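Gluing a Loose Flap or Trim on a Fabric Bag

Updated May 2021

Hot glue is a reasonable fix for a flap, a lining edge or a piece of trim that has come away from a small fabric bag. It will not hold a shoulder strap that carries real weight. Sew those.

What you need

A hot glue gun and two or three clear sticks
Scissors
A few clothespins or binder clips
A scrap of similar fabric
Baking parchment

I use Ollanum sticks in the thin size, but any clear stick that fits the gun will do.

Before you plug in

Trim the loose threads along the edge. If there is old glue on the cloth, peel off what you can and leave the rest alone – scraping pulls the weave apart. Brush out lint and make sure the fabric is dry. Lay the flap in place without glue and clip it, then check that the pattern lines up. Stripes and key borders show a crooked flap right away. Mark both ends with chalk and take the clips off.

Slip a piece of parchment inside the bag so the front and back don't get stuck together.

Test on the scrap

Let the gun heat fully. Put a short line of glue on the scrap, press it and wait until it is cool. Thin polyester can pucker or melt. If it does, use a low-temperature gun or a needle and thread.

Gluing

Work in sections about as long as your thumb. Keep the bead a little way in from the edge so it doesn't squeeze out. Press with a folded piece of parchment, not with bare fingers, and hold until the glue is firm. Clip that section and go on to the next. Leave the clips on until everything is cool, then pull off the strings.

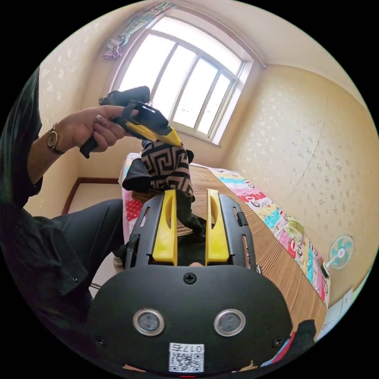
Narrow seams near the top of a bag are the hardest part, as the cloth folds over and hides the spot you want. Stand the piece upright and bring the nozzle in from above, pointing down, with the black flap hanging off to one side and the strap trailing well below the glue. Keep the power cord up and over the gun too, so it doesn't drag across the fabric. Squeeze the trigger lightly and stop just before the end of the seam. The last bit spreads when you press it.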